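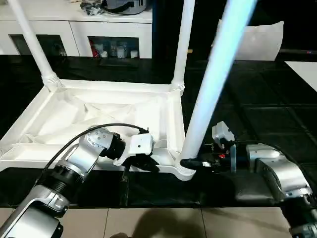
**kanddale_kate**

Looking for opinions on water-based enamel over plastic outdoor furniture. I have a set of white plastic stools and two matching side tables that live on the back verandah, and after several summers the tops have gone chalky. I want them a dark green to match the door. The tops are easy, but the undersides worry me. The stool has diagonal ribs moulded across the inside of the seat with a raised rim all the way around, and I can't see how you get a brush into those corners without leaving puddles. The collars where the legs join are ridged too. Do I paint the underneath at all, or stop at the rim and leave it white? I'd prefer brush or roller over spray cans as we get a lot of wind.

---

**drybrush**

Stop at the rim. I did six chairs three years ago and left the undersides alone. You only see it when someone tips one over to get the leaves out.

The prep matters more. Sugar soap, rinse, let it dry overnight, then scuff with a fine grey pad. Chalky plastic won't hold anything until the chalk is off.

---

**Sekar Sinaga**

I would paint the underside. If you stop at the rim you have a paint edge exactly where people put their fingers to pick the thing up, and that's where it starts peeling. Take the paint around the rim and a few centimetres in.

For the ribs, use a small angled brush, nearly dry, and work from the corner outward. Two thin coats. If it puddles you've loaded the brush too much.

---

**drybrush**

> that's where it starts peeling

Mine haven't. I masked just inside the rim, so the edge isn't where your fingers go. Pulled the tape while the last coat was still soft.

---

**mossy_gutter**

Before anyone picks up a brush, what's the plastic? Look for the recycling triangle. If it's a 5 it's polypropylene and ordinary enamel will come off in sheets the first time someone drags it across the deck. You need an adhesion promoter or a primer that says polypropylene on the tin. "Suitable for plastics" often means PVC and not much else.

---

**kanddale_kate**

It's a 5. Found it on one of the tables, and I'm assuming the stools are the same as they came as a set.

The hardware shop in Kanddale has the Clasport plastic primer in a 500 mL tin and a bigger one. The label says "most rigid plastics" and doesn't list them. Has anyone used it?

---

**Sekar Sinaga**

I've used it on a polypropylene storage box. It held for one winter and then lifted on the lid where the sun got it. The sides are still fine. I may not have sanded the lid properly, so take that for what it's worth.

---

**mossy_gutter**

That's what I'd expect. "Most rigid plastics" with no list is a no from me. Ring the number on the tin and ask about PP by name. If they won't say yes, buy a clear adhesion promoter from an auto paint place. They use it on bumper bars. It does mostly come in aerosol, so pick a still morning.

---

**hillsend**

Different view. I'd not paint these at all. Sand the chalk off with 400, go over it with 2000 wet, wipe on a trim restorer and leave them white. I did a table and four stools that way and it took an afternoon. Paint on polypropylene is a job you'll be doing again every couple of years, and once it's painted you can't go back without stripping it.

---

**drybrush**

Restorer needs doing again too. Mine was dull by the following summer.

---

**hillsend**

Sure, but it's ten minutes with a rag. Repainting is a weekend.

---

**kanddale_kate**

I take the point, but I do want them green. The white shows every bit of red dust out here and they look grubby a day after I've hosed them.

Colour question while I'm here. The door is Cudevby 126, which is very dark. Will a dark colour get too hot on plastic? The verandah faces west and there's full sun on it from lunchtime.

---

**mossy_gutter**

It will get hotter, yes. Thin moulded furniture can go soft if it's dark and in full afternoon sun. A stool with a heavy person on it is exactly where you'd notice. I'd go lighter, or move them back under the roof.

---

**Sekar Sinaga**

Agree with going lighter. In the same range there's Cáceres, a grey green. I have it on a letterbox facing west and it doesn't get hot enough to be a nuisance. It would sit all right beside 126.

---

**old_tin_lid**

I've had dark brown plastic chairs in full sun for 12 years and none of them has bent. They were moulded brown from the factory, though, so maybe a different mix.

---

**mossy_gutter**

Could be. Coloured ones usually have the UV stabiliser sorted for that colour. I still wouldn't assume a white one painted dark will behave the same.

---

**kanddale_kate**

Rang Clasport. The woman on the helpline said not recommended for polypropylene unless it's flame treated first, and I'm not doing that on the verandah. So it'll be the auto adhesion promoter, then two thin coats of the grey green with a small foam roller, and the angled brush for the rim. I'll go a few centimetres in underneath and leave the ribs white.

One more. How long before anyone can sit on them?

---

**drybrush**

Tin will say touch dry in an hour or two. Ignore that. Give it a week before sitting and don't stack them for a month. Stacking is what wrecked one of mine, the legs glued themselves to the seat below.

---

**Sekar Sinaga**

A week is fine if it's warm. Two if the nights are still cold. And do one stool on its own first, leave it out, then try to lift the paint with tape before you do the rest.

---

**kanddale_kate**

Will do the one stool this weekend if the wind drops. Thanks all.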